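Yellow shelving for the packing room: is the middle board really enough?
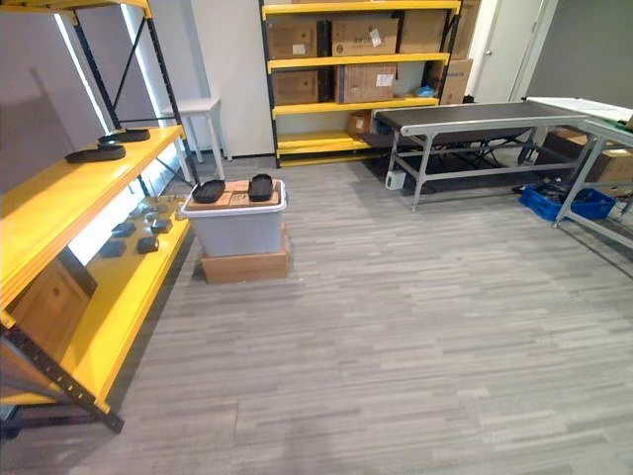
Left-hand unit, with the tub and the second unit further back.

shelfwary
Drenden Storage, workshop section. Post 3902

I keep reading that these yellow and black units will hold anything you put on them. I have my doubts. We have two, and the plan is to move all the oval trays onto the near one so the tub can go. Has anyone loaded the middle shelf properly for more than a season?

plankfloor_856
What's "properly"? Two trays on a board that wide is nothing. I'd worry about the big cardboard box on the bottom shelf first. Cardboard that size always ends up holding junk.

shelfwary
It holds packing paper, thanks.

tzan_fan
I have the Tzanetos ones, a similar idea. The label says 252 pounds a shelf and I don't believe it for a minute. Mine bowed under paint cans by January.

voronbridge_mike
Paint cans in one spot, I bet. Spread the load and they're fine — mine have been.

tzan_fan
They were spread. I'm not new at this.

oldcrate
Leave the tub where it is. It's up on a box, the trays sit on top, you can reach them without bending. Why move them to a shelf just to say you used the shelf?

shelfwary
Because every time I need something out of the tub I have to lift off two trays and a flat box. Last Saturday I did it all morning.

oldcrate
Then put the flat box somewhere else. Still cheaper than rearranging a room.

plankfloor_856
Agree with that part. And get bins for the small stuff on the lower shelf. The Plirnia ones with lids are okay, though I wouldn't pay full price.

shelfwary
Bins I can live with. Not sold on the rest — I'll load the middle board a bit at a time and measure the sag.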